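Werkstattbuch Makodby, Eintrag Samstag, Beginn 9:40 Uhr
Thema: Zeitangaben in Tickermeldungen zu Rücktritten und Abberufungen bei internationalen Behörden

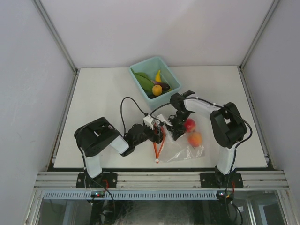
Ausgangslage wie im letzten Eintrag: Der Bestand in Dafis umfasst Meldungen zu Personalwechseln an der Spitze von 27 zwischenstaatlichen Einrichtungen (Polizei, Zoll, Grenzschutz, Justiz). Für jede Meldung soll der Zeitpunkt der amtlichen Bekanntgabe vom Zeitpunkt der Veröffentlichung getrennt erfasst werden. Bisher steht in beiden Feldern meist derselbe Wert, weil der alte Import den Zeitstempel der Agentur einfach doppelt eingetragen hat.

Stichprobe: 300 Meldungen, gezogen gestern Abend mit festem Startwert, Liste liegt im Projektordner. Keine Nachziehung. Dubletten bleiben drin, die Quote interessiert uns später.

Lauf 1, Prukik mit Standardregeln. 292 Meldungen ohne Abbruch verarbeitet, acht abgebrochen. Die Abbrüche einzeln durchgesehen:
- fünf mit leerem Textkörper, nur Überschrift und Korrekturvermerk
- zwei mit defekter Kodierung (kyrillische Namen, doppelt umgewandelt)
- eine mit Datumszeile am Ende statt am Anfang

Die fünf leeren sind kein Parserfehler. Edivaldo Trindade hat sie in Dafis gegengeprüft, der Textkörper fehlt dort ebenfalls. Sie bekommen den Status »nur Kopf« und fallen aus der Auswertung. Kodierung repariere ich von Hand, für zwei Fälle lohnt keine Regel.

Ohne Abbruch heißt noch nicht richtig. Hauptproblem bleibt der Zusatz »alle Angaben Ortszeit«. Prukik bezieht ihn auf den Ort der Datumszeile. Bei fortlaufenden Tickern stimmt das oft nicht: Die Datumszeile nennt den Sitz der Behörde, der einzelne Absatz gibt aber die Uhrzeit einer Erklärung aus der Hauptstadt des Entsendestaats wieder. Liegen beide Orte mehrere Zeitzonen auseinander, kippt gelegentlich die Reihenfolge, und der Rücktritt steht in der Tabelle vor der Erklärung, auf die er sich bezieht.

Lauf 2, 11:15 Uhr. Zusatzregel: Steht im selben Absatz ein Regierungssitz zusammen mit einem Verb des Mitteilens, gilt dessen Zeitzone, sonst die der Datumszeile. Suchfenster 500 Zeichen ab Absatzanfang. Ergebnis bei den mehrteiligen Tickern deutlich besser, bei kurzen Einzelmeldungen schlechter. Grund gefunden: Hauptstadtnamen als Stellvertreter für die Regierung. »Brüssel teilte mit« ist keine Ortsangabe. Die Regel wird daher nur noch auf Dokumente mit mehr als einem Zeitblock angewandt.

Lauf 3, 12:50 Uhr. Mit dieser Einschränkung sind die Einzelmeldungen wieder auf dem Stand von Lauf 1, die Ticker auf dem von Lauf 2. Abgleich mit Cukix gegen die Pressemitteilungen der Behörden, soweit vorhanden. Verbleibende Abweichungen fast durchweg in der Woche der Zeitumstellung. Cukix rechnet mit der Zonentabelle von der Installation, die ist veraltet. Aktualisierung angefordert, braucht Schreibrechte auf dem Server.

Offen ist die Behandlung rückwirkender Rücktritte. In mehreren Fällen meldet die Behörde am Abend, das Schreiben sei »mit sofortiger Wirkung« eingegangen, nennt aber keinen Eingangszeitpunkt. Das Feld »wirksam ab« bleibt dann leer. Trindade möchte den Zeitpunkt der Bekanntgabe eintragen und mit Kennzeichen versehen. Ich bin dagegen: Das Kennzeichen geht beim Export verloren, und in der Tabelle steht danach ein Wert, den keine Quelle hergibt. Bis zur Klärung leer lassen.

Ebenfalls offen: kommissarische Leitung. Prukik wertet »übernimmt vorläufig die Amtsgeschäfte« als Ernennung. Das ist für die Satzungen der meisten Einrichtungen falsch, dort rückt die Stellvertretung kraft Amtes nach. Eigene Kategorie »Vertretung« anlegen, Altdaten nicht automatisch umschreiben.

Noch zu tun:
- Regel aus Lauf 3 in den Hauptzweig, Testfälle dazu
- Zonentabelle in Cukix, danach Lauf 3 wiederholen
- Dubletten zählen, getrennt nach wörtlich und überarbeitet
- bei Dafis nachfragen, ob die fünf leeren Meldungen im Rohabzug vollständig sind

Ausgaben der drei Läufe unkomprimiert abgelegt, Lauf 2 bitte nicht löschen. Ende 14:05 Uhr.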